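Fabric Bag Stand: Project Report
Sibusiso Msimang
Small Structures, spring term

1. Task

The brief was to hold a fabric bag open on a light stand so that it can be filled from the front. The stand had to come apart by hand and fit on a shelf. I named the design Tolliler. An earlier stand, the Hernetti, used a single pole and tipped over as soon as the bag was loaded on one side.

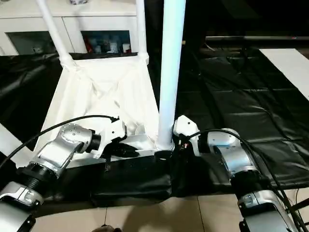 Tolliler uses white tube because the workshop had offcuts left over from March. I drew two layouts and picked the one with a slanted member, which takes up less shelf space. Three poles carry the bag, one of them set at a slant, and the fabric hangs loose between them with folds running in toward the middle. I had planned for a flatter front panel, so the cut of the fabric needs to change. The black tarp stays on the table for all assembly work, as small parts are easier to find on it.

2. Materials and cost

Tube, connectors and fabric came to 781 rand. The connectors were the largest item. Shabalala lent the cutting tools.

3. Assembly

The base goes down first, then the upright, then the slanted tube. The fabric goes on last. My written instructions run to 6 steps, and step 4 should be split up, as it covers both the sleeve and the top joint.
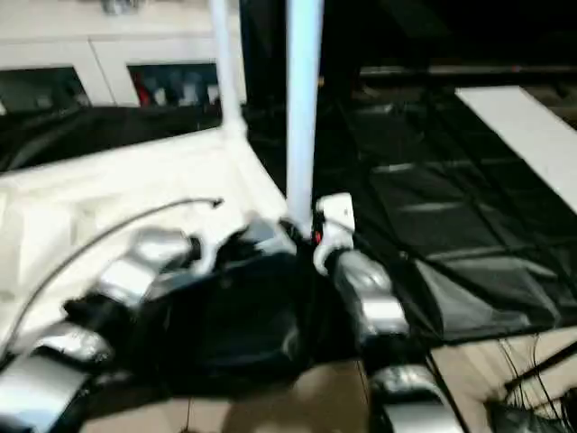 Figure 2. White fabric and poles beside the black mat, cabinet behind.

4. Changes for the next version

Shorten the fabric at the lower edge. Mark each tube end with a letter. Ask Rarnstead whether the base is sold in a heavier version.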